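Maxine Ruddock opened the Fullalbridge workshop to visitors for one Wednesday in November, and 124 people signed the book. Most came to watch the arms.

"We didn't rehearse much," she says. "People want to see it do a job. If it misses, they want to see that too."

The jobs were small ones, picking things up and putting them down. Tapio Vuorinen ran the table in the morning and Reinaldo Moura took over after lunch. Each turn lasted 30 seconds, then the next visitor stepped up.

Ruddock has been building arms for years, first at Janevski and now on her own. She says the parts have become cheap enough for a school to buy. "The motors used to be what stopped you. Now it's time. You spend a weekend tuning one joint and then somebody bumps the table."

Asked what visitors wanted to know, she laughs. "Whether it can fold laundry. Every time. I tell them to ask me again when it can handle a block properly."

Blocks were on the program, and so was printed packaging.
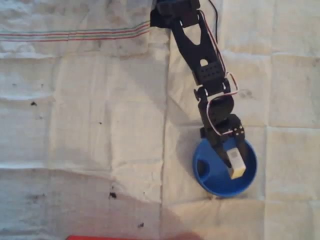
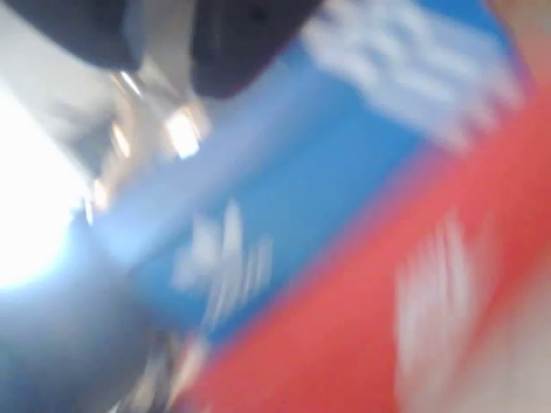
She would change a few things next time. The talk in the side room ran long, and the line for the table went out the door. Her brother Hamish wants two tables and a longer day. She is less sure.

"Two tables means two people who know what they're doing," she says. "I have Tapio and Reinaldo, and they need to eat lunch — I learned that one."

The next open day will be in spring, with room for 300.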